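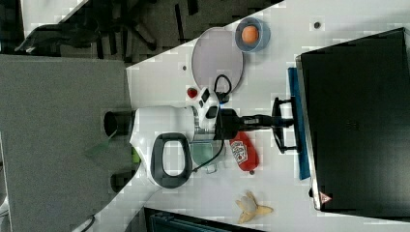
Tabletop handling station with the arm extended over the work surface.

Setting Up a Tabletop Handling Station: Good Practice for Arm Users
Koslow Technical Training, Kustell site
Issued Jan 30, 2018

1. Purpose

This guide sets out the steps to be followed before and during any handling trial in which a robot arm works over a table with household items. It applies to all benches at the Kustell site and to visiting teams. It does not replace the risk assessment for the arm, which must be completed and signed before power is applied.

2. Prepare the table

Clear the table fully, then place only the items named in the trial sheet. Bottles and pouches are to be laid on their sides unless the sheet calls for them to stand. Heavy equipment is set along the far side, and warning labels on it must remain in view.

Keep a clear strip of 200 mm along any edge where a person may stand. Chairs are to be moved back from the table before the arm is enabled.

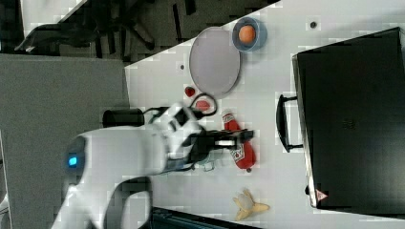
Issue 2, page 6

3. Check the arm and its cables

Move the arm by hand, with the drives off, through the full path planned for the trial. Watch any cable that loops near the wrist. The loop must be long enough for the wrist to turn and must not touch the items on the table. A cable that can catch on an item is to be clipped back and the path repeated.

Confirm that the status light on the arm matches the state given in the operator's manual. If it does not, stop and report the fault. Do not restart the arm to clear it.

4. Set limits

Set the tool speed to no more than 200 mm per second for the first run of any new trial. Reach is limited to about 600 mm from the base mounting until the first run has been reviewed. Enter both values on Form 746 and have a second person read them back from the controller.

5. Approach and grip

The gripper should come to rest above the item before it closes. Check the position of both fingers at this point, using the wrist camera view as well as a direct view from the side. Neighboring items must be clear of the fingers. Where they are not, withdraw the arm, stop it and move the items by hand.
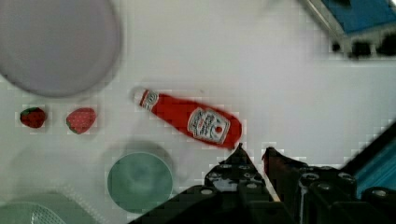

Wrist camera view: bottle on its side, fingertips near the base.

Labels may be hard to read in the wrist view. Items are therefore to be identified from the trial sheet and by direct sight. The operator keeps one hand at the stop control for as long as the drives are on.

6. Close down

Return the arm to its rest position and switch off the drives before reaching over the table. Remove all items and store them in the marked bin. File the trial sheet and Form 746 together. Any contact between the arm and equipment on the table, however slight, is to be entered in the station log the same day.

The next review of this guide is due in May.

Related items
Gripper Inspection: Monthly Checks
Luvora Controller: Setting Speed and Reach Limits
Hanrahan Bench Layout Guide
Form 746 and How to Complete It
Rules for Visiting Teams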